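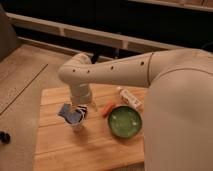 6 min read

3.2 What ends up on the board

Every household in the study owned a cutting board, and very little cutting took place on any of them. The board was where things waited. A cup would be parked there on its way to the sink, and by evening it had company: a bowl, a packet of something, a bit of carrot with no clear plans. We began by calling this "clutter" and dropped the word after the second pilot visit, when a participant pointed out that she could find everything on the board and nothing in her drawers.

Figure 2 shows a typical mix. The cup stands on the left half of the wood, the green bowl keeps to the right with a small orange item beside it, and a small white package lies toward the back. One piece of food-shaped matter among three containers or wrappings is a fair picture of the genre.

Figure 2. Cup, bowl, package and small orange object on a light wooden board.

Benavides (Section 2) argues that a board invites this because it has edges. A countertop goes on forever – or feels as if it does at the end of a long day – while a board can be full, and a full board is eventually dealt with. Our diaries from December support him up to a point. Participants did clear their boards, mostly when they wanted to put something else there. Asked to score their own tidiness out of 100, two gave themselves 100. We visited both, and have kept their scores in the table as reported.

The order in which objects left the board is taken up in Section 3.3.

Contact: Vaughn Benavides, Tavar | © Tavar, 11 May 2020 | Back to top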